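Why Does a Bathroom Have Shiny Strips in the Corners?
Home Science for Kids, from the Rirnville Children's Library
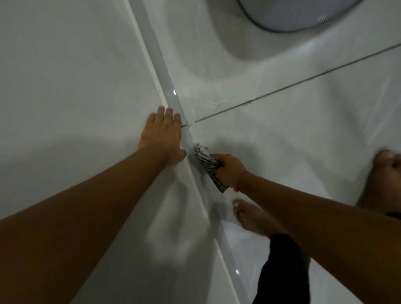

Page last changed: 2018-05-01

Look down at the edge of your bathroom floor. You may find a smooth, narrow strip running along the place where two surfaces meet. It might be white, gray or clear. Most people never think about it until it gets dirty, and then somebody has to kneel down with a cloth.

The strip is called a seal. A soft kind of seal, squeezed out of a tube, is called caulk. You say it like "cock" or "cawk," depending on where you live. Some bathrooms have a hard strip of plastic or metal instead, which is called trim. The light gray strip in our photo could be either one.

What is the seal for?

Water gets into very small spaces. When you take a shower or splash in the tub, drops land on the floor and run to the lowest spot they can find. If there is a gap at the edge of the floor, the water goes down into it.

Under the floor there is often wood. Wood that stays wet for a long time turns soft and starts to rot. Water can also drip through to the room below and leave a brown stain on the ceiling. The seal closes the gap so the water stays on top, where you can wipe it up.

Why is it bendy?

Houses move a tiny bit. Walls and floors get slightly bigger when they warm up and slightly smaller when they cool down. In February, when the heat is on inside and it is freezing outside, some parts of a house shrink and other parts do not. A filling as hard as stone would crack. Caulk is rubbery, so it stretches and squeezes along with the house.

What are the lines between the tiles?

The thin lines between floor tiles are made of grout. Grout starts out as a powder. It is mixed with water until it looks like thick mud, and then it is pushed into the spaces between the tiles and left to get hard.

Grout feels rough if you run a finger over it. Many kinds are full of holes too small to see, and those holes can soak up dirty water. This is one reason grout lines often look darker than the tiles next to them. Some grout is made dark to begin with. The tiles themselves have a hard, glassy coat called glaze. Water sits on top of glaze and does not soak in, so a tile is much easier to clean.

Where do the white marks come from?

You can see some whitish streaks on the tile in the photo, on the far side of the dark grout line. Marks like these can come from a couple of different things.

One is cleaning product. If you use too much and do not rinse it away, the water in it dries up and the rest stays behind as a pale film.

Another is the water itself. Water from the faucet has tiny amounts of minerals in it, which it picked up from rocks under the ground. When a drop dries, the water goes into the air but the minerals cannot. They stay on the floor as a chalky spot. Places with a lot of minerals are said to have hard water. The town of Oltov has hard water and so does Khondokar. If you live there, you have probably seen a white crust on the shower head.

Try it: make a water spot

You need a dark plate, a spoon, some faucet water and some bottled distilled water. Ask a grown-up to help you find the distilled kind.

Put a spoonful of faucet water on one side of the plate and a spoonful of distilled water on the other. Leave the plate in a sunny window until both puddles are gone. This can take a day or more. Look at the plate from the side. Which puddle left a ring? Distilled water has had nearly all its minerals taken out, so it should leave very little behind.

Why do corners get so dirty?

Dust, hair and bits of fluff move around whenever someone walks by or opens a door. They slide across an open floor easily. In a corner they stop, because there is a surface in the way. If the corner is damp, they stick.

Damp corners can also grow mold. Mold is a living thing. It is not a plant or an animal. It belongs to a group called fungi, along with mushrooms. It needs water and something to feed on, and it can feed on soap scum and old skin flakes. Mold often shows up as small black or pink dots on a seal. (Some pink dots are bacteria, which are a different kind of living thing.) Keeping the corner dry is the best way to slow both of them down.

How do you clean a corner?

A mop is wide and flat, and a corner is narrow. A mop usually slides right past it. A cloth works better. Crumple it up and push a folded edge into the crease with your fingers, like the striped cloth in the photo. Keep your other hand flat on a surface nearby so you do not tip forward.

1. Sweep or vacuum first. Wet dust turns into gray paste.
2. Dip the cloth in warm water with a drop of dish soap and wring it out.
3. Push the cloth into the crease and pull it along the seal.
4. Turn the cloth to a clean part and go again.
5. Wipe with plain water to take off the soap.
6. Dry the corner with a towel.

Do the floor near the toilet last, and put the cloth straight into the wash when you finish. Wash your hands with soap too.

Stay safe

Use only dish soap and water by yourself. Leave bleach and spray cleaners to a grown-up. Two cleaners mixed together can make a gas that is dangerous to breathe, even if each one is fine alone. A wet tile floor is slippery, so take your socks off or wear shoes with rubber soles.

Do not pick at the seal, even if a bit of it is peeling. If you find a gap, show it to an adult. They can scrape out the old caulk and put in a fresh line.

Words to know

Caulk: a soft, rubbery filling that keeps water out of gaps.
Distilled water: water with nearly all of its minerals taken out.
Glaze: the hard, glassy coat on a tile.
Grout: the filling between tiles.
Hard water: water with a lot of minerals in it.
Mold: a kind of fungus that grows in damp places.

More in Home Science for Kids: Where Does the Drain Go? / Why Mirrors Fog Up / What Is Soap Made Of?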